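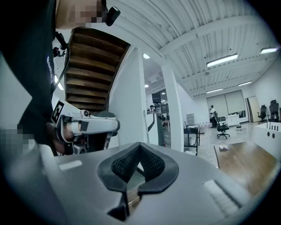 Caradog Kemeys
Communications Officer, Penry Town Library

Dec 31, 2019

Penry Town Library will extend its evening hours in the new year, following a trial that began in September. The reading room and the ground floor lending desk will stay open until 9 p.m. from Monday through Thursday. Friday and weekend hours remain unchanged.

The library board approved the change at its final meeting of the year. During the trial, 165 residents registered for a new card after 5 p.m., and a large share of them gave an address in the Irkley district, where the branch library closed two winters ago. The board had set a target of 25 new evening registrations per month and considers that target met.

Evening service will be provided by existing staff on a revised schedule. One part-time position at the lending desk will be advertised in the coming weeks, and applications will be accepted through the town's employment office on Skustov Street.

The local history collection on the second floor is not included in the extended hours. Readers who wish to consult maps, parish registers or bound newspapers should continue to make an appointment during the day. Material requested by noon can be held at the ground floor desk for use in the reading room that evening, with the exception of items marked as fragile.

The loan period for books stays at three weeks. The loan period for films and audiobooks will rise from seven days to 14, in response to comments left by cardholders during the trial. Items already on loan will be given the new due date automatically, and cardholders do not need to contact the library.

Parking in the Kotow Lane lot will be free for library visitors after 6 p.m. on the four extended evenings. Visitors should enter their plate number at the terminal beside the main entrance. The side entrance will be locked at 5 p.m. as before, and the elevator can be reached from the main lobby.

The outdoor book return is open at all hours. Questions about the new schedule may be directed to the lending desk in person or by telephone during opening hours.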